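Folding dark clothes on the bed: tips for long dresses, trousers and skirts

Written by Mylene Barredo
Last changed: July 4, 2018

These notes are for people who do not have a big table and who fold the washing on the bed, as I do. I have done it so in every apartment where I lived. A bed is wide and soft, it has a good height for most people, and a long dress can lie on it in its full length. It has also some bad sides, and most of my tips are for these.

Before you start

Make the bed first. Pull the quilt flat and push it a little under the mattress at the foot end. If the quilt moves, the clothes on it move also, and you fold the same thing two times.

Black and navy clothes show every hair and every small piece of lint. Go over the quilt with a lint brush before the clean things come on it. If you have a cat, you know this already. A quilt with a smooth cotton cover is better than a wool blanket or fleece, which give their fibers to everything.

Choose a time with daylight. Under a yellow lamp I can not see if a thing is black or dark blue, and I can not see which side is the inside. Socks I leave always for the morning for this reason.

Take off your rings if the cloth is thin. One small scratch from a ring can pull a thread in a jersey dress, and on black the pulled thread looks almost white.

Straightening a long piece

Most of the creases that people want to iron can be taken out by hand when the cloth comes from the line. Do it in this order:

Hold the piece at the shoulders or at the waistband and shake it two times, not more. Strong shaking makes the seams twist.

Lay it down diagonally over the bed if it is longer than the bed is wide. The diagonal gives you more length than you think.

Take the hem at one end and the top at the other end and pull softly until the upper edge is a straight line. Stop there. Jersey and viscose become longer if you pull hard, and they do not go back before the next wash.

Stroke with the flat hand from the middle to the outside. Do not stroke from one end to the other end, this only pushes the creases in front of you.

Two people can do this better than one. My neighbor Dirk Rathjen folds with his daughter, and each of them holds one end until it lies down. If you are alone, put a heavy book on the hem (with a clean towel under it) and pull from the other side.

Let no part hang over the side of the bed for a long time. The weight of the hanging part pulls new folds into the part that lies. For a minute it is no problem.

Folding a long dress

Lay it with the front down. Fold both sides to the middle so that you get a long strip, a little wider than your shelf paper or your drawer divider. Put the sleeves straight down on the strip. Now fold from the hem up, first one third, then one more third. The neck comes on top at the end, and you can see which dress it is without opening the pile.

For slippery cloth put a sheet of tissue paper inside before the last fold. It does not slide so much and the fold is not so sharp.

Very thin dresses I roll. Rolled from the hem to the neck they take less place and have only soft waves, which go out when you wear the dress for some minutes.

Folding trousers and long skirts

Put leg on leg, seam on seam. Check the inner seams, the outer ones usually follow. Pull the point of the seat out and fold it back so you have a straight line. Then fold in half and again in half.

A skirt with an elastic waist is difficult because the waist is small and the hem is wide. Do not try to make it a rectangle at once. Lay it flat, fold the two wide corners of the hem to the inside until the sides are straight, and then fold it like a towel.

How many things in one pile

My drawers are 15 inches deep inside and I put not more than 4 long dresses in one pile. With more than this the lowest one gets hard creases. Aleksandra Wróbel, who has a sewing room and much more experience than I, puts the piles standing like books. It works well for T-shirts. My dresses fell over, so I went back to lying piles.

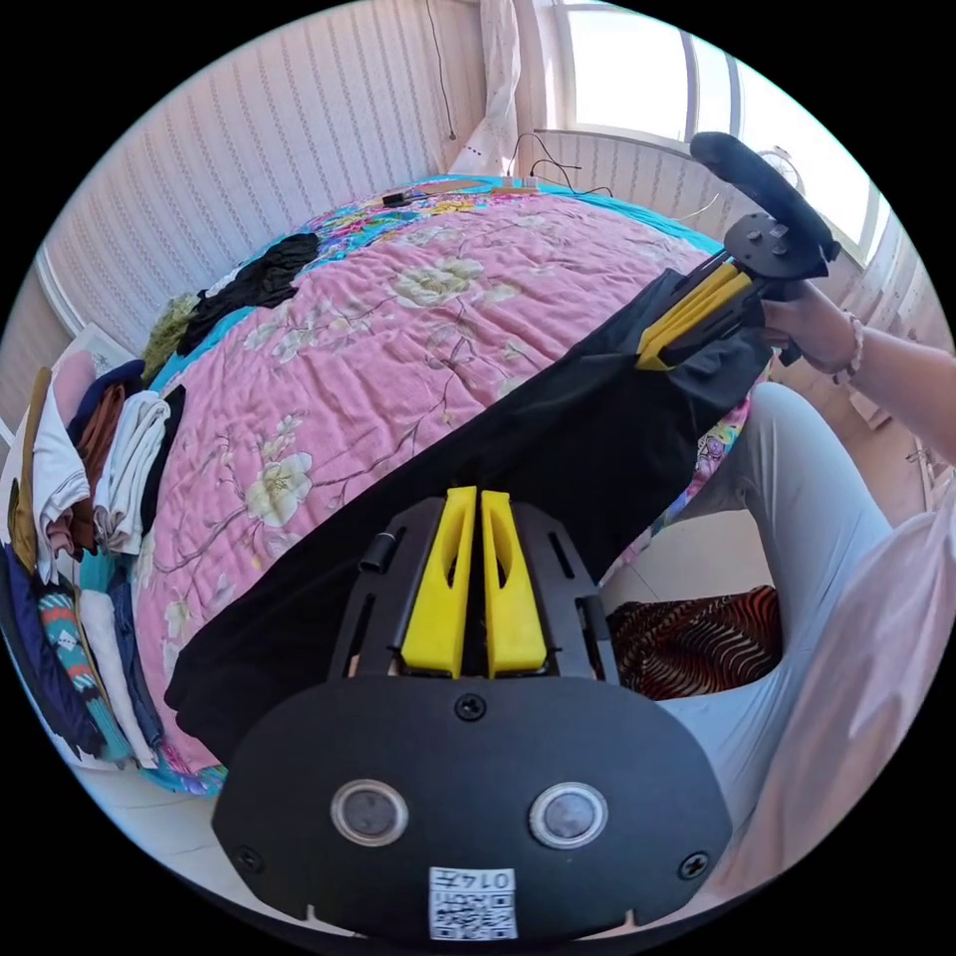

Is it necessary to turn black clothes inside out before I fold them?

For normal cotton it is not necessary. I do it only with velvet, corduroy and clothes with a print, where the outside can get shiny or sticky if it is pressed for a long time. Things that you wash inside out can stay inside out until you wear them, it makes no harm.

Small things that help

Empty the pockets before the wash and look in them again before folding. A paper handkerchief in one pocket is enough for a full load of white dots. If it has happened already, let everything dry completely and then shake it outside. Rubbing with a damp hand makes it worse.

Close zippers and hooks. An open hook finds always the finest cloth in the pile.

Do not fold what is still a little damp at the seams. Waistbands and pockets need much longer than the rest. Touch them with the back of the hand, it feels damp better than the fingers.

Hang the belt of a dress on the hanger loop or roll it and put it in the last fold. I have lost two belts which I put "only for now" in another drawer.

If your back gets tired, sit on a stool beside the bed for the small things and stand up only for the long ones. Virgilio Lumanlan wrote to me that he kneels on a pillow, which is also possible if the bed is low.

Clear the bed before the evening. Clothes that wait on a chair overnight have to be folded again, at least in my home.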